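Lindsay Goodwin on clearing up after lunch

Caught her at half two, between the last of the lunch lot and the first of the tea lot. Ten minutes, she said. Got nearly forty out of her.

Goodwin has run the kitchen table sessions at Nyanda for 16 years. Cooking is the small part. Mostly it's laying a table, eating at it, clearing it again. People come who have just moved into a first flat, or are on their own after a long marriage, or never had to do it before.

"Everyone wants to talk about recipes," she says. "Fine. But you eat for twenty minutes and then there's the table. Still there at bedtime if you let it."

Her method, if it is one, is to put small things inside bigger things and carry once. Mugs and chopsticks go in a bowl. Forks stay on the plate until the plate moves. She doesn't stack plates with food on them, and gets quite sharp about that.

"You stack them dirty, you've now got two sides to wash. I say it every week. Oduor still does it."

Oduor Muli, who is drying up behind us, doesn't argue.

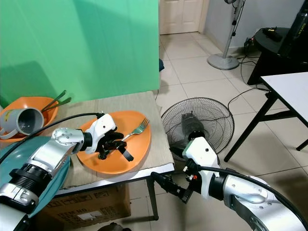
The colours were her idea, she says, back when the whole place was on white china and half of it chipped. Orange for plates and bowls you eat from, teal for the big shared stuff. No rule written down anywhere. People just pick it up.

"Orange shows on a wood table. You don't leave one behind. White ones I used to find days later, under a newspaper."

Is it good crockery? She laughs. "It's cheap and it's cheerful. I had a budget of £2,000 for everything, tables, pans, the lot. I wasn't going to spend it on plates."

And the mug in the bowl, on its side? Does that not drive people mad?

"Drives Jabari mad. He wants mugs upright, handles one way, like a shop. But a mug standing up in a bowl falls over when you walk, so lay it down to start with. Chopsticks out over the back edge so you're not poked. Drink your tea first, obviously."

Jabari Lyimo runs the evening group and has, I gather, his own views on teh drying rack. Another interview maybe.

We got on to floors. Then boxes. She keeps the cardboard ones things come in, for a while anyway, for when crockery goes out on loan to Grekbridge. Forks in a tea towel, plates on their edge, never flat.

"Flat is how they crack. Musyoka packed 47 on their edges one September and every one got there."

Anything she'd change? A longer table. A second sink — she has asked for the sink twice. More hooks.

And at home? Long pause here.

"At home I leave the fork on the plate and go and sit down. Then I get up and do it. Some nights its ten o'clock."

The door went then, first of the tea people, and she was off to find them cups.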